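Tabletop

A tabletop is the flat upper part of a table, on which things are placed and work or eating is done. It may be fixed to the frame beneath it or made to lift off. The word is also used for the surface of desks, counters and workbenches when these are sold as separate parts.
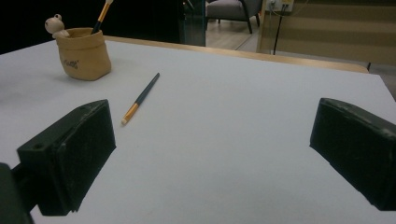
A white tabletop with a light wood edge strip

Shape and size

Most tabletops are rectangular, square, round or oval. Rectangular tops are the most common in homes and offices, as they stand easily against a wall and can be pushed together. Round tops take up more floor for the same seating but have no corners to catch on. Half-round tops are found in hallways and in schools, where two are often joined to make a full circle.

A place setting at a dining table is usually reckoned at 600 mm of edge for each person. Chairs with arms need more. The depth of a desk top depends on what stands on it, and desks became shallower in many offices once flat screens replaced older ones.

Materials

Solid wood was for a long time the usual material. Boards are glued edge to edge to reach the width needed. Wood swells and shrinks across the grain as the air grows damp or dry, so a solid top is held to its frame with slotted screws, buttons or clips that let it move. A top that is screwed down tightly may split or bow.

Board made from chips or fibres does not move in this way and is cheaper. It is covered with a thin layer of real wood, with plastic laminate or with paint. Its weak point is the edge, where water can get in and make the board swell. Stone, glass, steel and tiles are also used. Glass for tables is normally toughened, and its edges are ground smooth before it is sold.

Edges

The edge of a covered board is closed with a strip, called edging or lipping. Thin edging is glued on with heat and trimmed level with the top. Solid wood lipping is thicker and can be rounded over or cut at a slant after fitting. It is sometimes chosen in a different colour from the surface, a style common in school and canteen furniture.

Edging tends to come loose first at the corners. It can be pressed back if the glue is still sound – a warm iron and a cloth are the usual tools – but a swollen board underneath will not go back to its old shape.

Finish and care

Matte finishes show fewer reflections and are preferred for reading and drawing. Gloss finishes wipe clean easily but show fine scratches. Oiled wood needs a new coat from time to time, while varnished wood is left alone until the coat wears through. Hot pans leave pale rings on many varnished and waxed surfaces and can blister laminate.

Folding and extending tops

A drop-leaf table has hinged side parts that hang down when not in use. In a draw-leaf table the extra leaves slide out from under the main top, which then drops to their level. Other tables part in the middle and take a loose leaf. Loose leaves are often stored apart from the table and may fade less, leaving a difference in colour when they are put back.

See also

Desk
Trestle table
Wood finishing
Worktop

This page was last changed on Jun 3, 2018.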